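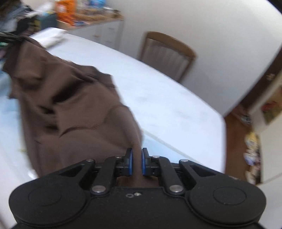
I went over to Trindham to talk about laundry. That's a funny thing to drive 40 minutes for, I know, but I'd been hearing about this woman who runs a secondhand clothing swap out of a former shoe store, and everybody who told me about her brought up the folding. Not the prices or the coats. The folding!

She asked me to leave her name out ("my mother still thinks I work at the bank"), so I will. The swap is called Plumusik, a name she got from a kid's drawing that used to hang by the register, and it's been going since May.

When I came in she was at the sorting table, and she kept working the whole time we talked. I like that in a person I'm interviewing. It takes the pressure off both of us.

"Sit anywhere that isn't a pile," she said, so I took the stepladder.

I started with the tablecloth, because I'd expected a bare counter and she is pretty firm about covering whatever she works on. "A bare table grabs," she told me. "You pull a knit across old wood and you've got a snag you didn't have before. And I want it pale. Lint, crumbs, a loose thread, a little stain that rubbed off – I see it right away on something pale." She washes the cloths every night and has a stack of them in the back, mostly old bedsheets and a few real tablecloths that came in as donations and never made it out to the floor.

Then we got to the brown stuff. Brown clothes, she says, are the hardest to check and the hardest to move. "People bring me so much brown. Dark brown, chocolate, that color that was going to be black and changed its mind. It hides everything. You have to open it all the way up and look at it in the folds, because that's where the trouble is." She does the cuffs first, then the neck, then she turns out every pocket.

I asked what she finds in pockets and she laughed for a while before she answered. Gum, mostly. Receipts. A baby tooth in a sandwich bag once, which she put in an envelope and kept for the family (they came back for it, and they were very glad). The most money she ever found was a 20, folded up so small she took it for a candy wrapper. "I called them. They said keep it, buy hangers. So I bought hangers."

She has a system for big floppy things, hoodies and sweatshirts and jackets with no shape to them, and I made her slow down so I could write it out. You lay it face down and get the back flat before you touch anything else. Smooth from the middle out. Bring one side in to the center with its sleeve folded down along it, then the other side the same way, then up from the bottom in thirds. The hood, if there is one, gets folded down flat before any of that.

"Most people start with the sleeves," she said. "They're fighting the sleeves before the body's even flat. Then they get mad and stuff it in a drawer."

That's me. I am the one stuffing it in a drawer. I told her so and she was very nice about it.

Cords and straps are her other big thing. She ties drawstrings in a loose bow before folding, and any strap that comes off gets clipped to the hanger tag. She used to keep loose ones in a box called Strays, but after a few weeks she had 42 of them and no idea what went with what. "That box about broke me," she said. She gave the whole lot to a puppet maker over in Jekwood.

We talked a bit about the room, too. The shoe store left its shelves behind, deep ones made for boxes, and she says they're perfect for sweaters and terrible for pants. The rolling racks came from a dress shop called Palaniappan that was closing up, and one of them has a bad wheel that she refuses to replace. You can hear it all the way in the front window.

I asked how many pieces she'd handled by now. She thought she'd passed 1000 sometime in early summer and then quit keeping track. "It made me feel tired to know," she said.

Does she fold like that at home? She gave me a look. "I've got a chair in my bedroom. Everybody's got the chair."

I left with a green cardigan and a fitted sheet she'd folded in front of me, twice, so I could learn it. I've tried it at home since. The cardigan looks great. The sheet is back in the closet in a ball, and I'm going over there again next month with two bags of sweaters and a request for another lesson.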